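From: Mariama Akolgo
To: laundry-share list
Subject: Re: folding table and the blue things

Siham Fakhoury wrote:

> Hi all,
>
> Two questions before I put in the order for May. First, does anyone
> still need the big table, or can I swap it for the two narrow ones
> from the hall? It takes up a lot of room and I keep walking into the
> corner of it. Second, what are we doing about the cover? I washed it
> again and it came out creased, and I am not going to iron something
> that size every time.
>
> Also, the blue tops are getting mixed in with the towels. I found
> three in the towel bin this morning. If somebody has a way of folding
> them that stays folded, please write it down, because mine come undone
> as soon as I pick up the stack.
>
> Siham

Siham, taking these in order.

Please keep the big table. The narrow ones are fine for towels, but you can't lay a double sheet out on them, and we had 262 pieces through last month, with a lot of that bedding. Ewurabena measured the hall tables and they are also 10 cm lower, and she and I both noticed it in our backs after one evening. If the corner is the trouble we could turn the table a quarter so the long side runs along the wall. I can come in at 4 and help move it.

On the cover, I would leave it on and not iron it. It only has to be clean. Small creases don't carry over to what you fold on top. What does matter is that it doesn't slide. Dede pinned hers underneath at the corners with the flat clips from Golico, and she says a pack of 20 did the table with plenty left over. They are in the drawer with the spare pegs. When it needs washing, take it out of the machine as soon as the cycle ends, give it a good shake and put it back on the table damp. Most of the creases drop out on their own by the next morning. I would not tumble it at all.

I wouldn't buy a second cover either. The Wostico one that Mohammed-Awal brought in last year was shiny on top and everything slid off it. It is still in the cupboard if anybody wants it for painting.

Now the blue tops. The fabric is soft and has a lot of give, so it won't hold a fold the way a towel does. What works for me:

Lay the top face down and smooth it from the middle out. Bring both sides in so the edges meet, sleeves flat on the back. Then fold from the bottom up in thirds, and stop a little short of the neck. Tuck the neck end into the last fold, like a pocket. It takes longer the first few times - after that it is as quick as a plain fold. The stack stays together when you lift it, as long as you don't go above ten or so.

If you are pulling one out of the washed pile, pick it up by a seam. When you grab it in the middle it bunches and you have to start over.

For the mixing with towels, I suggest we give the blue things their own crate and put it at the far end, away from the towel bin. Then it doesn't matter who is folding. There is a clean Trirkeo crate under the sink. I'll write BLUE on it.

One more thing about the table. Small stuff keeps getting left along the edge and then ends up on the floor. Could we all clear the edge before starting a load? I know I do it too.
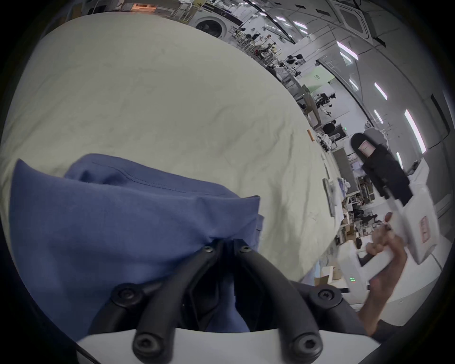 Blue cloth on the cream table cover, washing machine at the back.

You can see how the cover looks unironed. I think that is good enough for us.

Dede, are you still going to the Weerasinghe shop for detergent? If so, please get the large box, the one for roughly 100 washes, and leave the receipt in the tin. We have enough softener, and I would leave it out of the towel loads anyway.

Mohammed-Awal, the door seal wants wiping after the last load of the day, and the door left open a bit. There was a smell when I came in. I used the gray rag on the hook, but it could do with replacing.

Siham, let me know if 4 suits you for moving the table. If not I can do it with Ewurabena later in the week.

Mariama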